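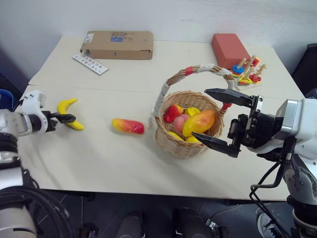
Losdale Lake bass counts, do you believe them?

drumline_dad
The lake association put out its June 2023 newsletter and says the February stocking is "already paying off." 345 largemouth went in by the ramp. I fished the whole north arm on Saturn-bright mornings and foggy ones and caught two short fish. What are they basing this on?

hookset77
They paid for a Flidow sonar survey. It marked up to 162 bass between the dam and the second cove. I've seen the map and it looks good to me.

drumline_dad
Marked 162 what? Sonar gives you an arch. We've got carp in there as long as your leg.

mudcat_ron
This. I run a Stellurent unit on my own boat and I couldn't swear to species on any of it. Stumps have fooled me more than once.

hookset77
The survey crew had side scan and did the passes twice. You two want it to be bad news. My kid and I got five keepers off the riprap last weekend, all on a green pumpkin jig.
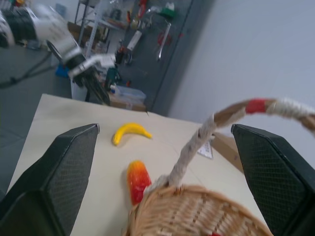

drumline_dad
Good for you, but the riprap always fishes well. It did before they stocked anything. Show me the coves.

coldfront_kel
What bugs me is the tags. They tagged 98 of the stocked fish and asked us to phone in the numbers. Has a single person here caught a tagged one? I've asked at the ramp and at the bait shop and gotten shrugs.

hookset77
Half the guys out there wouldn't bother calling.

coldfront_kel
Maybe. Then the newsletter should print how many calls came in, even if it's zero. I'd pay my dues with less grumbling.

mudcat_ron
Water was still cold in February too. I'd want to know how many made it to April before I bought anybody's "paying off."

drumline_dad
I emailed and asked for the tag returns and the raw sonar files. Got a thank you for my interest. Will post if I get more than that.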